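Building a Gripper Arm in a Shared Workshop
Handout 3: Soft objects, and what to believe about them
Tomoana workshop, May 2018
Notes by Kirsty McAlister

Most hobby arm write-ups show the arm lifting a wooden block. Treat these with suspicion. A block has flat sides and stays the same shape when you squeeze it, so nearly any pair of fingers will hold one.

Soft goods are where the claims get thin. Before you accept that a home-built gripper "handles fabric," ask:

How many tries were made, and were the failed ones kept?
Did a person set the object down in a handy position each time?
What counts as a grasp? Touching is not holding.

For our build we use 2 fingers and a small camera at the wrist. Netting is a hard case for both. It gives way under the tips, and it can drape over a finger so that you lose sight of the contact. A motor current reading won't settle the matter, as a light load barely shows above the friction in a cheap gearbox. I have yet to see a threshold that survived a change of servo.

Rule for the log: write "contact" until the arm has raised the object clear of the table and kept it there for 3 seconds. Then you may write "grasp." The Merkden group logged 200 grasps by a looser rule, and I don't know what their number means.

For next time: pick one soft object, run your own trials, and bring every result. Mesh bath poufs are cheap and difficult enough.

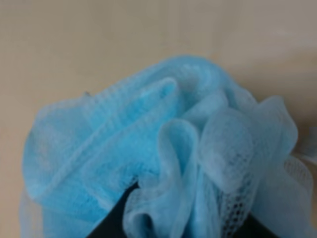 Hiwot Admasu objects that 3 seconds is too short for netting, which can slip one layer at a time, and wants the hold timed until it drops or the motor gets hot.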